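Gistport Journal

Search this site: Enter keywords Go

Print this page | E-mail this page

Last updated: December

Ten past five in the morning, and I am writing this on the back porch of the retreat house at Skoswood with a blanket over my knees and another over my head. The bell goes at half past. I woke before it, which the brochure describes as a sign of inner readiness and which I put down to the mattress.

Day four of six. Silence until lunch, then an hour of what the schedule calls "mindful speech," then silence again until the next morning. Writing is discouraged but not forbidden. I asked on the first night, in a whisper, and was told that the pen is also a kind of talking. Fair enough. I have been talking a good deal.

I want to get down what happened yesterday before I improve it.

I should say first that I did not come here expecting anything. I came because Gistport in the winter is a long gray hallway, and because I had 245 dollars of credit left over from the spring weekend I canceled with the flu, and they wouldn't refund it. People cross deserts on their knees for enlightenment. I came so as not to waste a deposit.

The afternoon sitting is the hard one. Soup has been eaten, the heater is on, and the hall smells of wool socks and sandalwood. We were given a breathing practice called Achari, which the leader learned from her own teacher and which consists of breathing in, noticing that you have breathed in, and letting the noticing go. I am good at the first two. The third I have never once managed. I notice that I am letting go of the noticing, and then I'm pleased with myself, and then I have to start over with the pleased part.

So there I was, starting over for perhaps the tenth time, thinking about whether I had left the bathroom window open at home, when I heard the foghorn.

Skoswood is 64 miles inland. There is no foghorn. There is a pond with a duck on it. I know this, and I knew it then. But I heard it, low and long, the way it used to come up through the floor of my grandmother's house when I was eight and sleeping in the room over the kitchen. I felt it in my breastbone. With it came the smell of that room, which was camphor and cold radiator, and a complete certainty that she was downstairs and that it was not time to get up yet.

I don't know how long it lasted. When I opened my eyes my face was wet and the man on the cushion in front of me was scratching his ankle.

I have since considered the explanations. A truck on the county road. The pipes. The man himself, who had taken a second bowl of lentils. I am willing to believe any of them. What I can't explain is the certainty, and I notice I'm not trying very hard. I have spent most of my adult life explaining things and I am a little tired.

At mindful speech I didn't mention it. A woman described a blue light above her head, and somebody else had been visited by a heron (inwardly), and next to a heron I felt my foghorn would seem like showing off or else like not enough. I said the soup was good. It was received in a deep and loving quiet.
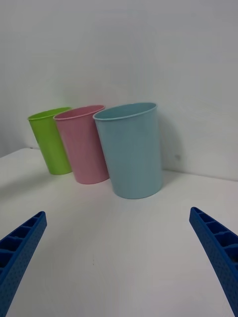
Three cups, green, pink and blue.

Later, walking the loop around the pond, I tried to get it back. This is the stupid part and I want it on the record. I stood on the little bridge, closed my eyes, and breathed in and noticed and all the rest of it, with my jaw set like somebody trying to open a jar. Nothing. The duck came over to see whether I had bread. I told it no, out loud, which broke the silence, so I have that to answer for as well.

The leader says that wanting an experience to come back is like shaking a sleeping cat. She has a great many cat sayings. She also says the old teachers handed this practice down for 2,000 years without changing a word of it, and I wonder about that, given what I can do to a phone message between the hall and the kitchen. Still, I like her. She laughs with her whole neck. On the second day her own stomach growled all the way through the closing chant and she bowed to it.

I've been trying to remember the last time I felt anything like yesterday. There was the week after the funeral, when I kept finding the stove warm. There was one evening on the Gistport breakwater, years ago, with the tide going out and the whole sky the color of a peach, when I had the strong sense of being included in something. I was so startled that I went and had a sandwich. It seems to be my habit. A door opens a crack and I go and see what there is to eat.

Perhaps next time I could stay put for a minute. I'm not making it a vow. They hand out cards for vows on the last day, with a ribbon, and I still have the one from three years ago. It says I will greet every morning with gratitude. I use it to level the bookcase.

Things to see to when I'm home: call my sister and ask whether she remembers the horn, and whether it really came up through the floor or only in at the window. Ask her who got the camphor chest. Bathroom window. Find the Mikimo tape, the one with the long bowl tones, which I bought at the spring fair and have played once, while vacuuming. There are some 200 people on the waiting list for the summer session, and I caught myself yesterday checking where the sign-up sheet was kept. I have not signed it. I only wanted to know where it was.

There goes the bell. My feet are numb and there's frost on the railing, and a light has come on in the kitchen. It will be oatmeal again. Somebody is coming down the stairs inside, slowly, with a hand on the wall – I can hear it brushing along – and I'm going to sit one more minute before I go in.

Print this page | E-mail this page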